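Bratu Shoe Stand, low, black

Item 198-27
Sold singly or in sets of three

The Bratu is a low stand for one pair of shoes. It has a flat rectangular top on short legs, with curved cutouts at the ends, and looks a bit like a small bench. Gratel sells it for shop tables, hallway shelves and closets where shoes would otherwise sit straight on the floor.

One pair fits side by side with the heels level. Dress shoes and low heels stand flat on it. Ankle boots are fine too, but tall boots tend to lean and are better on the Trarkau rack.
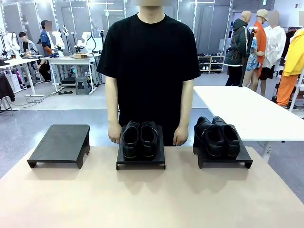 Most shops buy three and set them in a row, with one left free for the pair a customer is trying on. Leave a hand's width between stands so a shoe can be lifted out without knocking the next one. Black shoes on a black top look quiet and tidy – if you want more contrast, put the stand on a pale table or ask for the Bokon, the same shape in white.

Size: 31 cm long, 27 cm wide
Color: black
Assembly: none
Holds: 1 pair

Care: wipe with a damp cloth and dry right away. Shoe polish comes off with mild soap if you get to it the same day. Please don't use solvent cleaners on the top.

Stands ship flat side down, 2 to a carton, and a set of three comes in two cartons. Orders placed before noon go out the same day. August orders may take longer while the warehouse is on short hours.

For shop orders or spare cartons, write to Elango Gounder at the Gratel sales desk and include the item number.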